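Filed under: Hotels, Loyalty Programs, Grumbling

Plorkcombe has put a "Valia Collection" sign out front, and I'd like to know what changed besides the sign. I stayed there in September, when it was still just the Plorkcombe, and I stayed there again last week. Same carpet. Same elevator that thinks about it before closing. The rate went from $92 to almost $200.

The press release says guests will enjoy "elevated local character." I asked Halima Mrema, who worked front desks for Doltari before she got out of the business, what that means. She said it usually means new key cards and a binder for the staff. 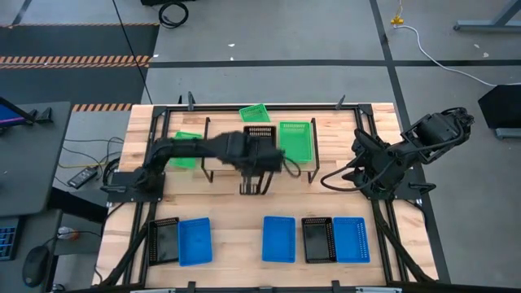 To be fair, the points are real. I earned 540 of them for two nights. What 540 points gets you is harder to find out. The chart on the Valia site stops at "from," and the cheapest free night I could pull up was on a Sunday in a town I have no reason to visit.

Gøran Sandberg left a comment on my last post saying these soft brands keep small hotels alive, and that the booking system alone is worth the fee. Maybe. He runs an 18-room place, so he's seen the invoices and I haven't. But I'd feel better about it if the owners would say what they pay.
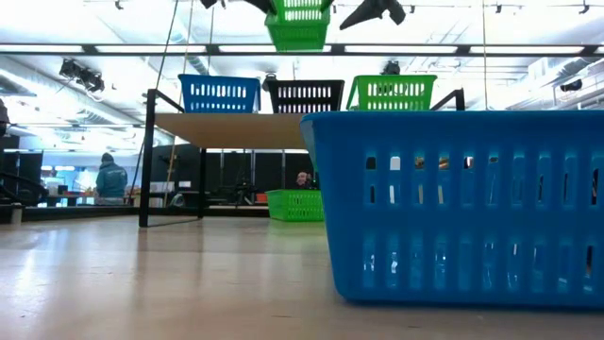 Blue basket on the tabletop.

I've got a booking at the Magesa next month, which is supposed to join the same collection by summer. I plan to write down the rate, the breakfast and the state of the towels, then go back once the sign is up. If the coffee gets better I'll say so. I'm keeping my receipt from this one.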